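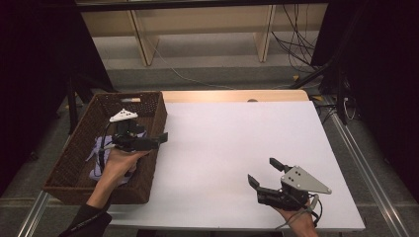 Basket and cloth on a white-topped table.

Come and be my deputy! (Research Office, Jevthorpe)

Hello. I'm Odette Caron and I run the Research Office at Jevthorpe, a small university college you may well not have heard of unless you grew up near it. I've been in the post since December, I'm enjoying it enormously, and I'm now badly in need of a second pair of hands. The college has agreed to pay for a Deputy Head of Research Support, so I'm writing the advert myself before anyone turns it into six pages of competencies.

What the job is

You'd look after the middle bit of a research project's life, from the moment somebody has half an idea and a deadline to the moment the money lands and they can start spending it. That means reading drafts, chasing costings, finding out what a funder means by "eligible partner" and telling people (kindly) that their budget doesn't add up. You'd also run the Enache Fund, our internal pot for small awards. It gives grants of between £300 and £3000 to staff and research students, mostly for travel, archive visits, bits of kit and transcription. I love the Enache Fund. The forms are dreadful and I would like you to rewrite them.

Then there's Viltard, the grants database. It's old and slow and it logs you out if you go and make a cup of tea. We're moving everything over to a new system called Plandia, and there are 800 project records to tidy up first, some of them with no end date and a few with no title. I'd want you to lead on that. You don't need to be a programmer, but if a messy spreadsheet makes you want to lie down in a dark room then this probably isn't for you.

Who you'd be working with

There are nine of us in the office once you've joined, including the two people who do ethics and the one who does contracts (she is very good and very busy, so be nice to her). We cover every department, so on a Monday you might be talking to a historian about parish registers and then to someone in engineering about insurance for a field trip. You'll go to the Research and Ethics meeting once a month and take the minutes when it's your turn. I take my turn too.

What I'm looking for

Some experience of research funding, from either side of the desk. You might have worked in an office like ours, or for a charity that gives grants, or you might be a researcher who has put in a lot of bids and found you liked that part more than you were supposed to. A PhD is fine, so is no PhD. I do need you to write clearly and to be able to say no to a professor. Knowing your way round university finance codes would be a lovely bonus, but I can teach you ours over a couple of long afternoons.

The practical bits

It's a permanent post, full time, though I'd happily talk about four days or a job share, so please ask. Two days a week at home is normal here once you've settled in. The office is on the first floor, there's a lift, and parking is free if you get in early.

How to apply

Send me a CV and a letter of no more than two pages. Tell me about a bid or a project you helped with that went wrong, and what you did next. I read every letter myself. The closing date is 14 June 2024, at five in the afternoon, and interviews will be in person, with travel costs paid.

If you'd like a chat first, ring the Research Office and ask for Odette. Mornings are best.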